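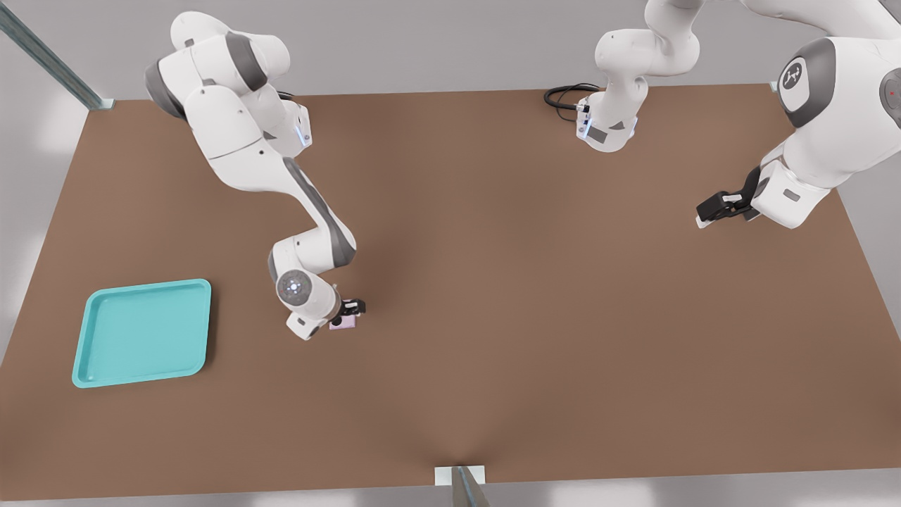
Readers of the first printing wrote that the old chapter on batteries began too late, with charging cycles, and never said what the number on the label meant. One of them, from Prinemville, put it this way: a phone sold with a bigger battery than last year's model went flat sooner, and the book gave no means of working out why. The chapter has been reordered to meet that complaint.

Chapter 7
Battery Capacity and Running Time in Mobile Phones

7.1 Rated capacity

The capacity of a phone battery is normally stated in milliampere-hours (mAh). The figure gives the charge the cell can deliver between its full and empty voltages under test conditions fixed by the maker. It does not state energy. To find the energy, multiply the capacity in ampere-hours by the nominal voltage of the cell. A cell rated at 3,000 mAh and 3.8 volts holds 11.4 watt-hours.

Two cells of equal capacity but different nominal voltage hold different amounts of energy. The difference is small between phones of the same generation and can be ignored for rough comparison. It can't be ignored when a phone is compared with a power bank, whose rating usually refers to the internal cell and not to the output at the USB port. Losses in the converter are treated in Section 7.5.

7.2 Load

Running time depends on the average power drawn as well as on the energy stored. In most phones the largest single load during active use is the display. Its draw rises with brightness and panel area. On an OLED panel it also depends on the content shown, as dark pixels draw little current. On an LCD panel the backlight draws nearly the same power for a black page as for a white one.

The radio is the second load of interest. A phone at the edge of a cell transmits at higher power and searches for towers more often. Readings taken indoors and outdoors with the same handset may therefore disagree, and both may be correct.

The processor draws little at idle and a great deal under sustained load. Short bursts — opening a page, taking a photograph — contribute less to the daily total than their peak current suggests.

7.3 A worked case

The Vanham test log, used throughout this chapter, records a handset with a nominal energy of 11.4 watt-hours. With the display at a fixed brightness and video playing from storage, the mean draw was 1,187 milliwatts. Dividing energy by power gives 9.6 hours. With the display off and the radio on standby the mean draw was 134 milliwatts, which gives 85 hours.

Neither result will be met in practice. The handset shuts down before the cell is fully empty, and an aged cell holds less than its rating. If usable energy is taken as 90 percent of nominal, the video figure falls to 8.6 hours. The remaining 10 percent is carried as a reserve in all later examples.

7.4 Terms used in this chapter

Nominal voltage: the typical voltage of the cell over its discharge, as stated by the maker.
Standby draw: mean power with the display off and the radio registered on a network.
Usable energy: the part of nominal energy available to the phone before shutdown.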